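The Second Gripper
By Morven Mackay
April

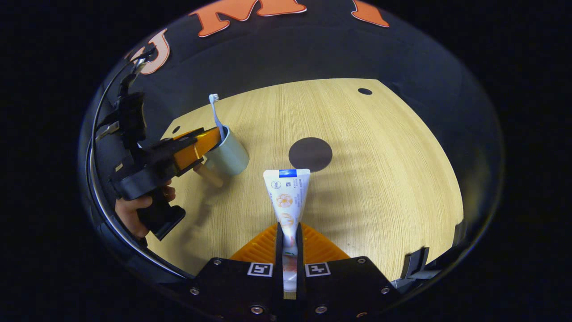
The bench at Garnari, with the tube and the toothbrush cup.

Wilma Gillies had the left grip apart by 8 in the morning. It had been closing late, and the log from the night before showed it on every run after number 76.

"Linkage," said MacLeish, from the door.

"I looked at the linkage."

She had. She had wiped it, oiled it and worked the trigger until her hand ached, and the orange finger still came in a little behind where it should. So she took the mount off the bench and started on the screws. One of them turned with no effort at all. She set it in a jar lid and checked the others against the driver, and they were tight.

MacLeish came over and looked into the lid. "Is that ours?"

"It's from the Cokel kit. Same thread, shorter."

"Who put that in?"

Wilma did not answer. She had a fair idea that it was her, in the winter, the week Clendum wanted everything at once and she was sleeping on the couch upstairs. She found a long one in the drawer and ran it down until it stopped.

Then she cleaned the markers with a dry cloth, both of them, going easy at the corners where they liked to lift. She rubbed a thumb along the ridges of the finger pad. It was good for another month.

"Try it on the toothpaste," MacLeish said.

"I'm going to try it on the toothpaste."

She stood the cup on the table and put the brush in it. She put the tube in the jaws with the crimped end down and closed them. Then she took the hand-held one in her left hand and brought the finger in toward the cup, slowly, the way her father used to bring a boat in.

"How many do they want?" she asked.

"118 by tonight."

"And how many do we have?"

MacLeish went to the screen and scrolled for a while. "If you throw out everything after 76, you have 76."

She let the trigger go and squeezed it again. Both times the finger came in when she asked it to.

"Throw them out," she said. "And write down the screw."

"What do I put for the cause?"

"Put my name," Wilma said, and reached for the cup.

4 comments | 8 shares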